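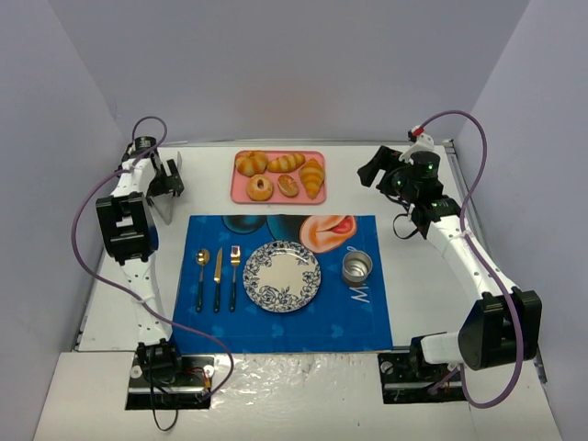

7 Feb 2025, Birkett workshop, bread tray layouts

A long morning on the bread tray, and a pleasant one, so I'm writing it down while I still remember what I did and before the afternoon gets taken up with cups. This is layout 14 in the Pliris breakfast set and the first one I'd be happy to leave alone for a week. (I said the same of the one before it, I know, and then moved the croissants after lunch.)

What's on the tray now: the round roll at top left with the small croissant next to it, the donut and the small oval bun along the bottom, and the larger croissant over on the right, on the diagonal. I tried that big croissant square to the edge first and it looked like it had been parked. On a slant it takes up its end of the tray properly and there's still room to get fingers in around the bun. I'd like to keep it that way even if the others get shuffled.

The pink tray stays. I went back and forth on this in November, when we had the cream one from Vollulard, which was a lovely thing to hold but made every roll look pale and a bit sorry for itself. The pink does something kind to the golden brown. It's also lighter to carry: 912 g on the kitchen scale with all the breads on it, against 1,046 g for the same load on the cream tray. I weighed both twice, the second time after wiping the crumbs off the scale pan, and got the same numbers, so I'm calling that settled. The cream tray has gone back to the tall cupboard, bottom shelf, under the tea towels. Please don't throw it out, I still think it would do nicely for fruit.

Placement on the table: tray towards the back and near the centre, blue placemat in front of it. We had the two side by side for a while and I never warmed to it. It read as two separate jobs, a bakery counter and somebody's lunch. With the tray behind the mat you sit down, as it were, and the bread is where bread would be if there were other people at the table too. My gran set hers like that every morning of my childhood, with the good jam to the left and the everyday jam to the right, and you were expected to know which one was for you.

On the placemat itself. I was asked at the last tidy-up whether we shouldn't go to a plain one, and I did try, with a grey felt one out of the Flirnus box. It was neat and dull and it slid. The blue one with the cartoon printed across the upper part has far more cheer in it, and I've grown very fond of that big peach-coloured ear. My one rule, which I'd ask everyone to follow, is that the picture goes at the top, nearest the tray. I came in one day and found the mat turned round, and it took me ages to work out why the whole table looked wrong.

Light. I turned the overhead up until the meter said 800 lux at the middle of the table and left it there. Lower than that and the donut starts to lose its hole from where I stand, which sounds silly but it's the first thing I look for when I check the tray from the doorway. Against the pale walls it's a nice soft light anyway, a sort of early-morning one. I do like the lavender-grey now that I'm used to it, though I argued for white at the time and I'd like it noted that I have come round.

Things I tried this morning and gave up on:

- Both croissants together on the right. They look like a family and everything else looks left out.
- The donut in the top row. It's a good shape but it wants to be near the front, where you see down into it.
- A paper napkin under the rolls. Pretty for a minute. Then I lifted the oval bun and the napkin came too, and the round roll went for a wander off the edge of the tray.
- Everything in one line across the middle. Far too tidy, like a shop window on opening day.

Notes for whoever sets the table next. Put the mat down first and smooth it from the centre out with the flat of your hand; the corners like to lift if it's been stored rolled. Tray next, straight with the back wall. Then the breads, starting with the large croissant and working left, and the small bun last. If you start with the roll you'll find yourself with no space on the right and you'll have to do the lot again, as I did. It takes a couple of minutes once you've got the knack.

Still to sort out:

- A lidded tin for the breads between sessions. The shoebox has had its day and one of its corners has gone soft.
- Whether the next layout has a knife on it. I'd say a butter knife, laid along the right of the mat, but I want to see it before I commit.
- A second mat in the same print if the shop still has them, for when this one is in the wash.
- The label on the cupboard still says "cream tray / pink tray" with the arrows the wrong way round. I keep walking past it.

Cups after lunch. I've set out the squat ones and the tall ones on the side bench, and I already have a favourite, which I'm trying not to let on about until I've given the others a fair go.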